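Gilero on renting out a pair of handheld grippers

Tuvel is a kit for recording manual work so that a robot arm can be trained on it later. It consists of two handheld grippers, a charging dock, a head camera and an account on a server that checks the uploads. Gilero rents the kit out by the month and has done so since November. We spoke with the company's product lead at its office in Latutbridge, where one wall is shelving for returned units.

The first question was why a customer would rent the grippers and collect recordings instead of buying them ready made. The product lead said that most customers do both. "You can buy general recordings of folding, wiping, stacking. They get an arm to the point where it approaches the object sensibly. What they don't contain is your object on your surface. A shirt on a bed sheet behaves differently from a shirt on a steel table, and the arm has to have seen that."

Clothing is the task customers ask for most. It is also the one with the highest rejection rate at upload. The server discards a recording if either gripper loses its position estimate for longer than the tolerance, if the two streams drift out of step, or if the jaws never register a closed state. For rigid objects the last check is simple. For thin fabric it is less so, as the closed position with one layer of cotton between the jaws differs very little from the closed position with nothing between them.

"We tell people to take hold of a hem or a folded band where they can," the product lead said. "Two layers or more gives a reading we trust. A single layer in the middle of a panel gives a reading we argue about." 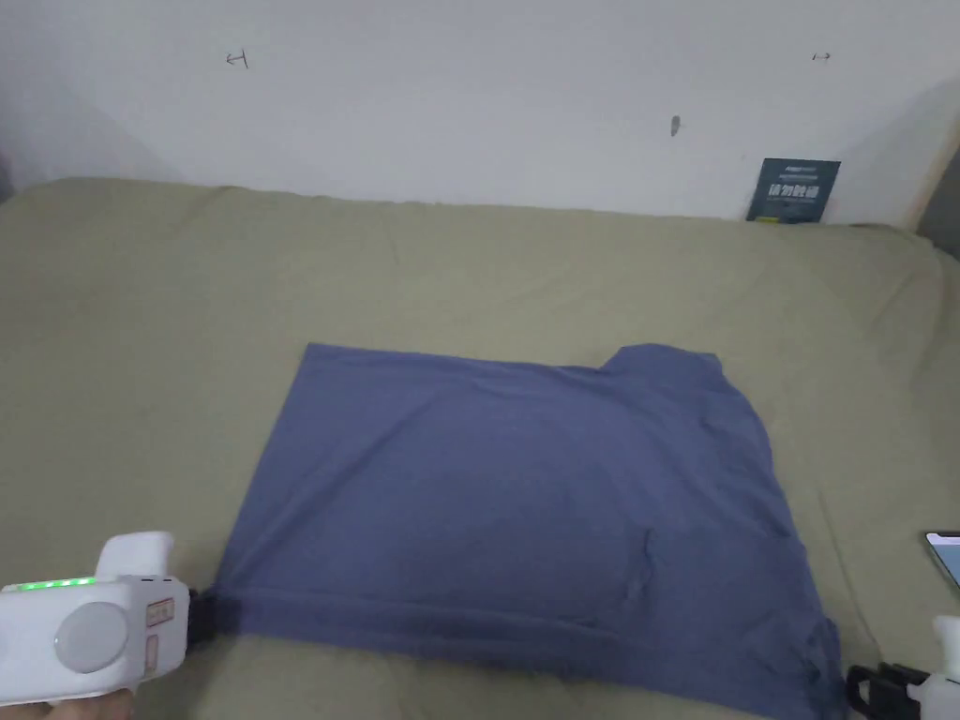

T-shirt folding with a pair of handheld grippers, left jaws closed on the hem band.

The recommended session is 200 recordings of one task, split into blocks, with the garment changed between blocks. Gilero's own trainers reach that in a working day. New operators take 2, and the first block is normally thrown away. Asked what goes wrong in it, the product lead named speed. Operators used to folding by hand move at hand speed, and the motion is then faster than most arms can reproduce.

"A person will flick a shirt to flatten it. It works very well and it's useless to us. The arm on the other end can't flick. So the operator has to learn to place the cloth, let go, and place it again. It is dull work and we say so in the training."

Position tracking was the subject of most complaints in the first version of the kit. Each gripper estimates its own movement from its camera image, and a blank wall gives it very little to work with. The current software holds position longer over plain surfaces, but the manual still advises working where there is some fixed detail in view. Furniture is enough. Moving the furniture halfway through a session is a common cause of failed uploads - the operator sees a tidier room and the software sees a different one.

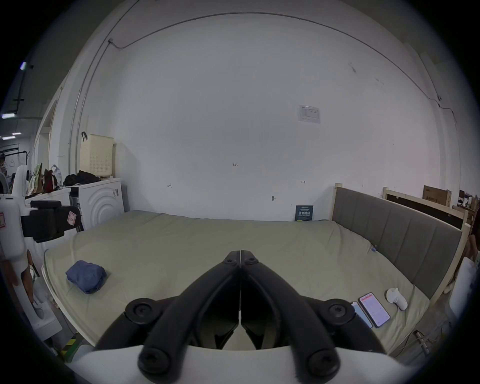 Swanepoel, a contract laundry operator that rented two kits last year, raised a different point in its written feedback: hand fatigue. Gilero accepts this. The trigger spring was chosen to give a repeatable closing force, and a softer one produced noisier data. The product lead's advice is to swap operators at the end of each block and to stop for the day at 300 recordings, whatever the schedule says. A lighter spring is in testing, with no release date.

We asked about the jaws. They are a wear part, and Gilero supplies a spare set with every rental. Replacement takes a hex key and a few minutes, followed by a calibration routine that opens and closes the gripper 6 times. Skipping the routine does not stop the kit from recording. The fault shows up only at upload, and by then the day's work may be lost. A warning on startup was added in the spring.

On the question of who owns the recordings, the answer was short. The customer does, and Gilero deletes its copy when the rental ends unless told otherwise in writing. Faces are blurred at upload. Screens and paperwork are not, and customers are expected to deal with those themselves.

The last question was whether a customer with one arm and one task should rent at all. "If the task is picking up a box, no. Program it," the product lead said. "If it's cloth, rent for a month, record one garment type and train on that before you record the next. People want to do towels, shirts and socks in the same week, and then they can't tell which part of the data is bad."

Rentals run from the first of the month. Return shipping is paid by the customer.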